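Slot drain

A slot drain is a linear surface drain in which water enters a buried channel through a narrow continuous opening. It is used on paved areas where a conventional grated channel would be too wide or too easily damaged, such as squares, station forecourts and loading yards. The visible part is a gap between two upstands, which stand level with the paving on either side.

Construction

The channel is laid on a concrete bed and surrounded with concrete to just below the finished surface. Channel bodies are made of polymer concrete, galvanised steel or plastic. The throat, the vertical piece joining the slot to the channel, is usually steel and is made in several heights to suit the depth of the paving. In the Brinico pattern the throat is offset to one side, so that paving can be laid up to it without cutting the bedding layer. The older Delard pattern has a central throat and needs a haunch on both sides.

Access units are placed at the ends of each run and at changes of direction. Each has a lift-out tray, often filled with the same paving as the area around it, and a silt bucket below. The outlet is normally trapped where it joins a combined sewer. 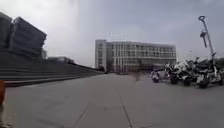

Layout depends on the falls of the surface. A small area may be drained by one run along its lowest edge, but a large one is divided into shallow planes, each falling to its own line. Paving laid almost flat looks uniform from a distance, and on a broad grey plaza the joints and seams may be no more than thin dark lines across the surface. Designers often set drain runs to match movement joints or the lines of nearby buildings. Runs that are not parallel leave tapered areas of paving, for which the slabs must be cut.

Hydraulic design

Capacity is governed by the channel and seldom by the slot. The flow is treated as spatially varied, increasing along the run as water enters from the side. Channels may be laid level or with a built-in fall. Perron's method assumes a level invert and a free outfall, while Dufour's correction allows for a partly drowned outlet.

Maintenance

Silt and leaves collect at the access units, which are emptied by hand. The channel is cleaned by jetting from the upper end towards the outlet. Slots blocked with grit are cleared with a flat blade before jetting. Damage is most common where vehicles turn across the throat and bend the upstands.

See also: Channel drain; Gully; Permeable paving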